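4. Sorting soft items in the metal bin

Before you start on this section, please make sure you have worked through section 3 and that your bin is standing level. We know it is tempting to tip everything in at once and get going, but soft things have a way of hiding small things, and a slow start will save you a good deal of rummaging later on.

1. Empty the bin completely and wipe the floor with a dry cloth. Scratches on the metal are normal and do no harm, but run your hand over them now and then – if one catches a thread, rub it smooth before you carry on.

2. Lay the first fabric item flat on the floor of the bin, towards the left. Spread out any corners or narrow parts so that you can see its whole shape.

3. Put small hard items down next, leaving a clear patch of metal between them and the fabric if you can.
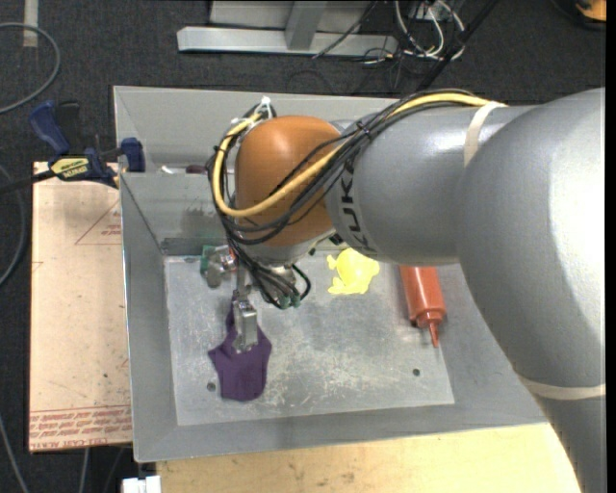 Vorkano Storage Guides | Household Sorting Team

The purple item on the left has been laid out flat, with its narrow end and both points showing, and the small green and silver piece sits near it at the far edge of the floor. Both are easy to find at a glance, and that is all we are after at this stage.

4. Take fabric items out one at a time, from the top of the pile if you have made one. Lift gently and let each one hang for a moment over the bin, so that anything caught in the folds drops back inside and not under the table.

5. Collect the small pieces last and put them straight into a lidded tub.

Note: Keep each load under 500 g. Meifang Cai, who wrote the first version of this guide, used to allow rather more, and you may still come across an old copy that says so. Please go by the lower figure.

Note: If an item is badly creased, leave it flat for 20 minutes before folding. It really does make the folding easier, and you can have a cup of tea in the meantime.

Caution: The rim of the bin can be sharp where it has been knocked. Check it before reaching in, and wear gloves if you are at all unsure.

Caution: Do not leave damp fabric in the bin overnight.

Folding and labelling are covered in section 5.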